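Unham Town Talk > Local News & Politics > Transit strike thread: is anything running?

Mods have merged three threads into this one. Please keep it to the strike and the fare tax. Parking complaints have their own thread, and it is thriving.

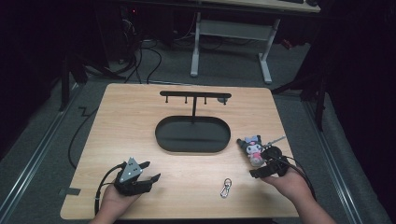
Posts 1 to 14

ferrylane_flo
Does anyone know if the 24 is running? The transit page says "limited service," and I have been standing at the Clultov stop long enough to form opinions about the shelter.

oldpumphouse
No 24. No 10 either. The drivers walked out at 4 this morning and the union says they stay out until the council pulls the payroll levy. Did you miss the flyers? They were on everything that holds still.

ferrylane_flo
I saw the flyers. I assumed they were about the last strike.

quietcarriage
For anyone just joining us: the council wants to plug the hole in the transit budget with a levy on wages plus a fare increase of 25 cents. So the drivers pay once as workers and again as riders, if they ride. The union asked for talks in November and got a survey. I'm told the survey had a box for "other."

taxedtwice
I wrote in the "other" box. I wrote quite a lot.

gravelandgrit
Unpopular opinion, but the money has to come from somewhere. Everybody wants buses and nobody wants the bill. I drive past those buses every day and half of them are carrying a driver and a newspaper.

oldpumphouse
Half of them at what time? Try the 24 at 7:30 when the Gatadex shift lets out. You'll be carrying somebody's lunch on your shoulder.

gravelandgrit
Fair, I'm usually past there by ten. I still say a levy beats cutting routes.

quietcarriage
Those weren't the only two choices. Gatadex has had its property tax break renewed twice. The union's proposal was to let it run out this time. It's on page 4 of their letter, which is admittedly a long way into a letter.

gravelandgrit
And when Gatadex packs up and moves to Sani, you can all ride the empty bus to the empty plant.

taxedtwice
They have been moving to Sani since I was in high school. I'd like to see a box being packed. One box.

marchpasser
Back from the march, so a report for those who stayed dry. We went from the bus depot down to the town hall, maybe slower than planned, as the front of the march stopped to argue with the back of the march over which chant we were doing. Good turnout, lots of teachers, the hospital laundry people, and a brass band that knew one song. The police were polite. They closed the bridge for us and then seemed unsure how to open it again.

ferrylane_flo
Is that why my cab took forty minutes? I support you all in principle.

marchpasser
In principle, we thank you.

Posts 15 to 26

benchwarmer_b
Wasn't there a court order against this? My brother-in-law says the whole thing is illegal and they'll all be fined.

quietcarriage
The town asked for an order. The judge said the notice period had been met, and declined. There is a second hearing on whether the depot has to run a basic service for hospital visits. The union had already offered to do that, so I expect both sides to announce a win.

benchwarmer_b
He seemed very sure.

oldpumphouse
Brothers-in-law do.

gravelandgrit
Can I ask a serious question without getting eaten? What happens if the council drops the levy and keeps the fare hike? Do the drivers go back? I can see riders getting left with the bill while everybody shakes hands.

taxedtwice
I hate that this is a good question.

marchpasser
The speaker at the town hall said both or nothing. Then the next speaker said "the levy above all." So they may want to have a word with each other.

quietcarriage
The strike notice only names the levy. I'd watch that. I'm on the union's side here, but the fare part could get traded away by dinner.

oldpumphouse
Disagree. I worked out of that depot for years and they won't sell out the riders. They ARE the riders on their days off.

quietcarriage
I hope you're right. I'd still like it in writing.

gravelandgrit
Look at that, quietcarriage and I are on the same side. I'm going to go lie down.

ferrylane_flo
Update: a man in a pickup has offered the whole stop a ride as far as the Clultov traffic circle. Six of us are going. He says he's for the levy, so it may be a long ride.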